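**Tedell open day, anyone else go?**

**quang_q** wrote:

Went to the Tedell open day in Pordale on Tue 5 April, meant to post sooner. Quick notes before I forget it all. They had two benches going, packing line upstairs and the two-arm kitchen bench downstairs. I skipped upstairs, line was out the door.

Kitchen bench was run by Yulan Meng. Good talker, fast. Operator does the task by hand on the leader arms, bench arms copy, they save every run. Target is 1000 runs before they train anything. Whiteboard said 16 for the day when I got there.

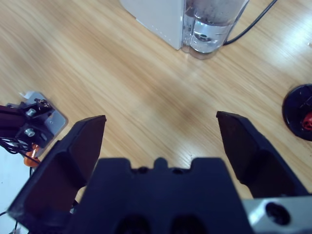 Biggest thing for me was the pace. Slow!! Way slower than the January video. I asked and Yulan said the video was sped up, fair enough, she didn't dodge it. The wrist view is up on a monitor so you get what the arm gets, and thats where I learned the most. Fingers wide open over bare table, the white machine way up top with its clear tank part full of water, and glare on the wood off to the right. I'd want to know how the glare messes with it. Asked, got "we're looking at that."

Stayed maybe an hour. Free parking, bad sandwiches.

---

**mortise_mike** wrote:

was the arm doing anything by itself or was it a puppet show the whole time? because the flyer said "autonomous"

---

**quang_q** wrote:

Flyer said "towards autonomous" I think? Don't have it anymore. But no, someone on the leaders every time I looked.

---

**mortise_mike** wrote:

so a puppet show. I drove 12 miles to the Vulness one last year for the same thing. person in the loop, big banner, free pen

---

**hexkey** wrote:

Disagree, Mike. Vulness wouldn't let you near the bench or answer a single question. Tedell put the wrist feed up where everybody could see it. If you've ever tried lining up on something using only that view you know how little you get. Two fingers, some table, part of whatever you're working on. I got a turn at the leaders around 2 and was terrible at it. Kept coming in too far left.

Grabbed this off the feed. Drip tray with the slotted grate at the top, blue-gray tray over on the left. Judging depth to that grate is the hard part, I had no clue how high I was.
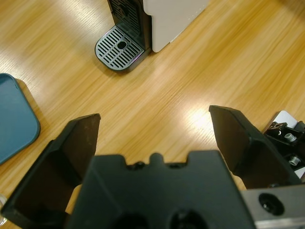
Quang Quan would like to add that he also had a turn and was worse, lol. Didn't mention it up top for obvious reasons. I kept looking at the arm and not the monitor and Yulan had to tell me to quit it. She says new operators all do that the first week.

---

**mortise_mike** wrote:

ok but what does it prove. you two being bad at it isn't a product

---

**hexkey** wrote:

It's an open day?? Not a product launch. They said data collection on the sign at the door.

---

**pordale_local** wrote:

I did upstairs. Packing line is a totally different thing, fixed program, no learning, runs all day. Guy up there said bin 1613 was the one they use for testing grips. If you only saw downstairs you missed the part that makes them money. Downstairs is the part they want to talk about.

Mike would of liked upstairs.

---

**mortise_mike** wrote:

probably would. how long was the line

---

**pordale_local** wrote:

Half hour. Go early.

---

**chau_fan** wrote:

Does anybody know if the arms are the Châu ones or their own build? Trying to find out what gripper fingers they use. Ours slip on anything smooth and I'm sick of taping them.

---

**quang_q** wrote:

Didn't ask, sorry. Flat inner faces, black, taper toward the tip, that's all I can tell you from the feed. hexkey?

---

**hexkey** wrote:

No idea on the brand. One finger looked a little scuffed on the inside face so they're not saving them for show. Email Yulan, she gave out her card to everyone, I'll dm you the address when I find it.

---

**chau_fan** wrote:

thx. Any word on the next one?

---

**pordale_local** wrote:

Sign-up sheet by the door, didn't see a date on it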